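Nakura word list, README

Nakura is a list of 3576 English words and short phrases from small workshops: names of tools, of joints, of wood faults, and of the things people say when they lend a tool and want it back. It was collected by Shakuntala Pathak and Abhishek Chauhan, mostly in March, from the notebooks of the Awasthi evening classes.

Files

words.csv: one entry per line, with spelling, plural and a short meaning
pairs.csv: 567 pairs which learners often mix, such as vise and vice
notes.txt: remarks on doubtful entries

Every entry has a source code. The code SK means the Skatside glossary, and these entries are older, so please check the spelling before you print them. Regional words are marked with R. We removed 25 entries for which we could not agree on a meaning.

Known problems

The plural field is empty for phrases. Some meanings are too short, especially under "clamp". The letter Q is not finished.

Use

You may copy and change the list freely. Please name Nakura as the source.

Pictures for the entries "clamp" and "disc"

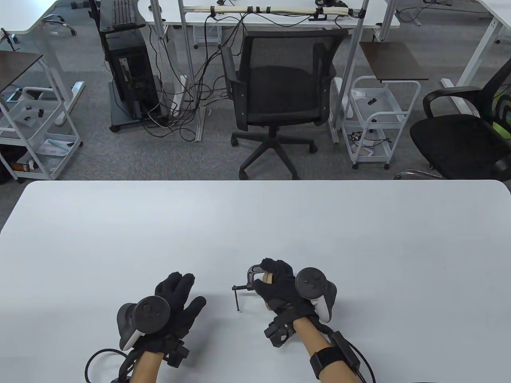
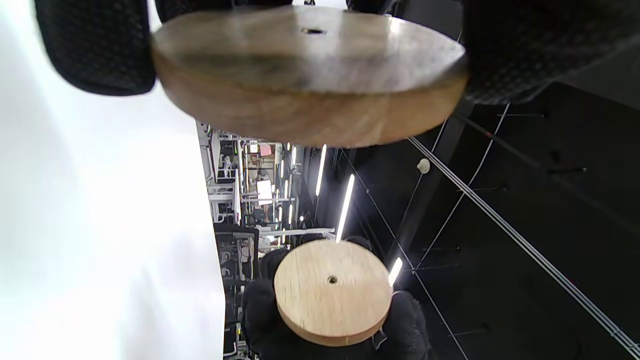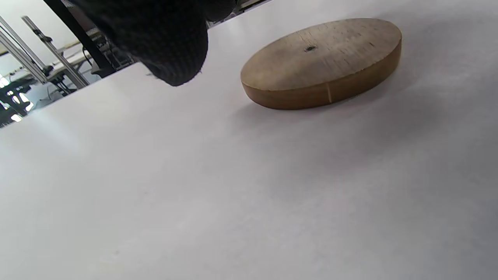
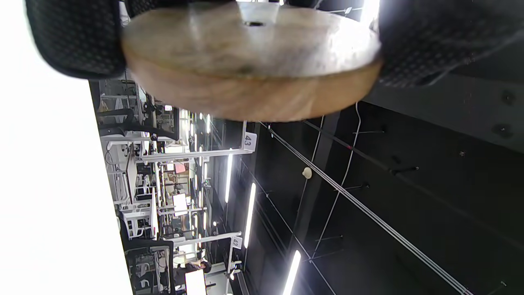

First picture: C-clamp. The other three: round wooden disc.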